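Predis Tabletop Kit — the toy kitchen we use for our long-instruction tests

I've been using the Predis kit in our lab at Givham since August, and enough people have written to ask what's on the table that I finally made it a page of its own. It's a set of play food and cookware, a toy oven, and the task cards we wrote to go with them. The method we test on it is called Prosser. You give the arm one long spoken-style request, it splits that into short steps, and it checks the overhead view again before each step.
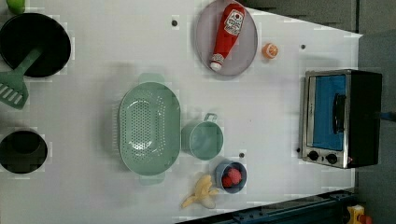
We wanted toys that are a bit of a pain to tell apart. Two of the greens are nearly the same mint, so "the green one" is a lousy instruction, and the planner has to use shape or position (or ask!). The ketchup bottle on the plate is great for "take it off, put it back" cards.

Our main result comes from 600 runs across 4 table layouts. With the re-check turned on, the arm went after the wrong object in 13 of them. I was hoping for single digits, but I'll take it. 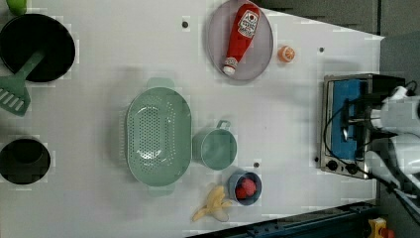 Most of those misses came from requests with "next to" in them — people mean wildly different things by that, and so did our card writers. We rewrote the cards and the new wording ships with the kit.

We run 2 views, one overhead and one closer to the work. Prosser will run on the overhead one alone, but the close view helps a lot when the arm covers up whatever it's reaching for.

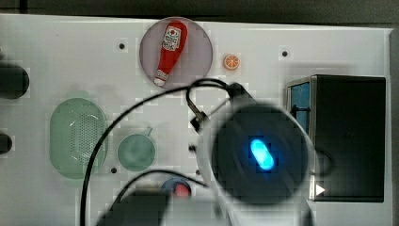 Cable slack matters more than I expected, too. Leave plenty of it, then move the arm through its full reach by hand before you start a long batch. Ninix, our logging tool, saves every plan next to its video, so you can go back and see which step went sideways.
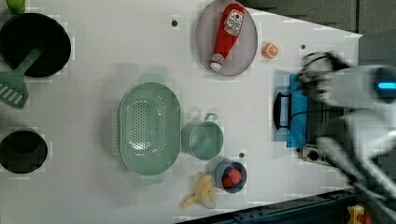 What's in the download

Task cards, old and new wording
Layout sheets for all 4 tables
Prosser planner settings
Ninix log reader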